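How I Fold Sweaters and Sweatshirts So They Stay Folded

I put this off every August and then the first cold morning shows up and I'm digging through a heap like a raccoon. So this year I went through the whole closet in one go (almost 60 pieces, counting the kids' stuff!) and wrote down what I do, mostly so Mwanaisha Chege would stop texting me for it.

You need a flat surface bigger than the thing you're folding. I use the bed. My ironing board is a Lerker from 1989 and I love it, but it's way too skinny for this.

Start with the sweater face down, neck away from you. Smooth it from the middle out with your palms. Don't tug on the hem, or you'll end up with one side longer than the other and the fold will lean.

Bring one side in so the edge lands a bit past the center, then lay the sleeve straight down along the back. Do the other side the same way. You should have a long rectangle with the sleeves tucked inside. If the sleeves are super long, turn the cuffs back up once.

Now fold up from the bottom in thirds. Thick ones only get folded in half, they puff up too much otherwise and the stack tips over (ask me how I know).

Dark fuzzy fabrics get an extra step at my house. I go over them with a lint brush before folding, front and back, because every crumb of fluff shows on navy. Then I give the whole thing one good shake and lay it down again.

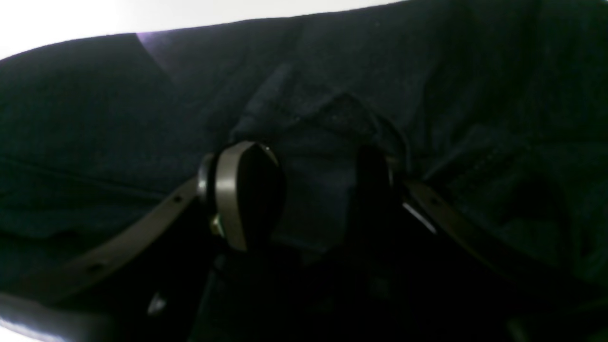 If the fabric bunches up on you halfway through, don't try to fix it with the fold still in. Open it back up, pinch the bunched part, lift it a little and let it drop, then smooth again. Knits are pretty forgiving that way. Fleece fights back more, so I press down on it for a few seconds with my forearm.

Stack with the folded edge facing out and the heaviest at the bottom. I stop at seven in a pile. My neighbor Ebbe stands his up in a drawer like file folders, and that works great too if your drawers are deep enough. Mine aren't, so shelves it is!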